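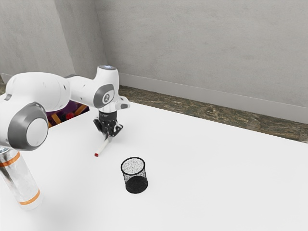
4 岗位任务的重新划分

4.1 研究场所与改造前的作业方式

本节讨论的作业单元属于 Trikau 公司设在 Brimau 的文具整理与分装车间。该车间承接办公用品租赁业务的回收件，将会议室、培训教室退回的记号笔、粉笔套管、笔筒等小件逐一检查、归位，再配成套件发出。改造前，车间按班组计件，每名整理员每班处理 2000 件，旺季时按双班安排，日处理量为 4000 件。作业内容在岗位说明书中只有一行，即“检查并装筒”，但据我们在现场的记录，其中至少包含取件、转向、查看笔帽、判断笔身是否需要更换外膜以及放入笔筒等动作，各动作之间没有明显停顿，熟练工往往在转向的同时完成查看。

管理方在立项文件中将“装筒”视为可整体移交给机械臂的环节，整理员则普遍认为，移交出去的只是最后一个动作。这一分歧贯穿了整个改造过程，也是本文关注的重点。

4.2 仿真阶段与一线人员的参与

改造工作由 McKinnon 承担系统集成。集成方先在仿真环境中搭建桌面任务，再进入车间调试。任务设置较为简单：白色桌面上放置一只黑色网状笔筒，一支带红色笔尖的白色细长笔，机械臂以两指夹爪抓取后将笔放入筒内。桌面另有透明圆柱容器等物件，其职能是使场景不致过于单一。

按照原定计划，仿真阶段只由工程人员参加。工会代表提出异议后，双方商定每周一安排整理员观看仿真回放，并以书面形式提出意见。首轮共收到意见 115 条，其中 90 条涉及抓取位置和笔的朝向，其余涉及笔筒摆放、作业节拍与人员站位。工程方起初将朝向类意见归为“偏好”，不列入修改清单。经复核，这类意见大多与后续工序有关：笔帽一端朝下放入时，配套工序的人员须将笔抽出才能核对颜色，手腕翻转次数随之增加。此后，朝向被改列为任务约束。

意见中另有一类涉及外观判断。白色笔身的包覆层若有细小褶皱，整理员会用拇指沿笔身捋过，以确定是膜面松动还是仅有压痕。图 4 所示的白色柱体表面即有细密的纵向褶皱，下端为红色端帽，端帽上方的白色边沿则较为光滑。几名受访的整理员看到此图时，均先谈到褶皱，而工程人员首先关注的是端帽，因为红色便于识别物件的端部。同一物件在两类人员那里对应着不同的工作内容，这一点在访谈提纲中没有预设，是在讨论图像时出现的。

图 4 白色柱状物件近景（仿真渲染）

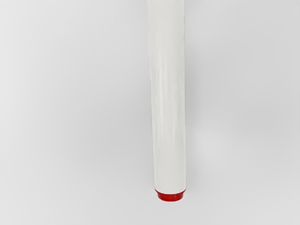

4.3 改造后的岗位构成

系统投入使用后，原整理员岗位被拆分为上料、监看与复检。上料人员将待处理的笔散放于桌面指定区域，监看人员负责处理抓取失败与停机，复检人员检查外膜并决定是否返工。三个岗位的工资等级在试行期内保持一致，试行期满后是否调整，双方尚未达成书面意见。

从工时记录看，变化最大的是监看岗位。改造前，整理员的手部动作连续而均匀，疲劳主要集中于腕部和颈部；改造后，监看人员在较长时间内无须动手，一旦停机又须立即介入。受访者多用“等着”描述这种状态，并指出等待期间难以兼顾其他工作。管理方的统计口径将此类时间计为“可用工时”，受访者对此并不认同。我们认为，可用工时的概念在此处掩盖了注意力的持续占用，若以此作为核减人员的依据，应当慎重。

上料岗位的争议则集中于准备工作的归属。机械臂对物件间距有一定要求，笔与笔之间过于靠近时，夹爪张开后容易碰到相邻物件。为满足这一要求，上料人员需要将笔逐一拨开，并使桌面右侧保持空置。该项工作在集成合同中列为“现场条件”，不计入系统工序，也未在新的岗位说明书中出现。换言之，一部分劳动由装筒环节转移到了装筒之前，而计件标准没有随之修订。
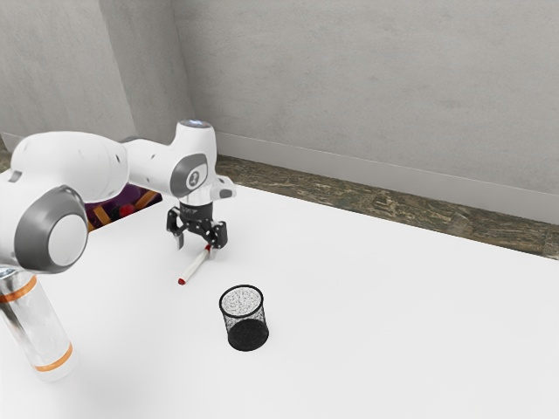
覃映禾
Husell 劳动与技术研究室 副研究员，本节执笔

4.4 抓取环节中的判断责任

夹爪到达笔的上端而尚未闭合的时刻，在现场人员的表述中称为“悬停”。调试期间，系统在此处设有可选的人工确认，监看人员可以放行、改为手工处理或要求重新定位。该功能原本为调试所设，计划在正式运行时关闭，后应班组要求予以保留，但仅在每班开始阶段启用。

保留人工确认带来了责任认定上的问题。在原有制度下，装筒错误由当班整理员承担，扣减办法载于计件细则。改造后，放行操作会留下记录，而系统自行完成的抓取只记录结果。由此产生的后果是，人工参与越多，可追溯到个人的错误也越多。部分监看人员因此倾向于尽早关闭确认功能，尽管他们同时认为该功能有助于发现异常。班组长的看法与此不同，认为记录可以在发生纠纷时保护操作者，前提是错误不与个人计件收入挂钩。

经协商，Trikau 同意在试行期内暂停对监看岗位适用扣减办法，并将确认记录的查阅权限定于班组长和设备维护人员。该安排以备忘录形式确定，没有写入集体协议。新任务上线时备忘录是否继续有效，文本中未作规定。

4.5 技能的保留与传授

改造前，新进人员由熟练工带教，主要在同一张工作台上并排作业，通过观察习得捋膜、转向等手法。岗位拆分之后，复检人员仍使用这些手法，上料与监看人员则很少有机会接触。轮岗制度在一定程度上缓解了这一问题，但轮换周期由各班自行掌握，执行情况差异较大。有两个班组在三月以后基本停止轮岗，理由是监看人员需要熟悉停机代码，频繁更换会延长恢复时间。

停机恢复时，手工装筒仍是唯一的替代方式。受访的班组长表示，未做过整理工作的监看人员在接手时速度明显偏慢，且常将笔的朝向放错，需要由复检人员协助。鉴于此，我们向 Trikau 提交的中期报告建议将手工装筒列入监看岗位的定期练习内容，并将练习时间计入正常工时。管理方接受了前一项建议，对后一项的答复将在下一轮协商中给出。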